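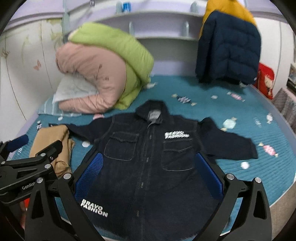

3.2 How households in Borotbridge part with their clothes

We had expected, when we first sat down to plan this part of the study, that people would talk to us mostly about buying. That is what most of the earlier work on clothing budgets looks at, and it is what our own questionnaire was built around in its first version. What the families in Borotbridge wanted to talk about was the other end of things: the shirt that no longer buttons, the school coat that has been through three cousins, the good trousers kept for a wedding that has since come and gone. We rewrote a fair part of the questionnaire over the winter to make room for them, and we are glad we did.

The survey went out in October to about 4,000 addresses in Borotbridge and the neighboring district of Pamer, and 1,443 came back filled in well enough to use. Return was better in Pamer, where the forms were handed over at the door, than in the town itself, where they went by mail. We have not weighted the answers for this, and readers should keep it in mind when they come to the comparison between the two places in Section 4.

Passing a garment on to a relative was the most common answer by a comfortable margin, and it was common at every income level we asked about. Selling was rare. Several people wrote in the margins that they would feel awkward asking money for something they had worn, though the same people were often quite happy to buy used clothes themselves at the Billilia market. Figure 2 shows a shirt of the everyday kind that respondents most often named when asked what they had last given away.

Figure 2. Dark navy denim-style shirt with two chest pockets, pale contrast stitching and white lettering, laid out front side up.

Repair came up less than we had hoped. Most homes owned a needle and thread, and a good many owned a sewing machine, yet mending tended to stop at buttons and hems. A torn pocket or a worn collar was usually the point at which a shirt moved to the bag by the door. Older respondents described collars being turned by a mother or an aunt, and described it fondly, but very few had done it themselves.

The Oltmanns collection bins, placed near the two larger grocery stores, took most of what the family did not want. People liked them for being close by and open at any hour. They were less sure what happened to the clothes afterward, a question we return to in Section 5.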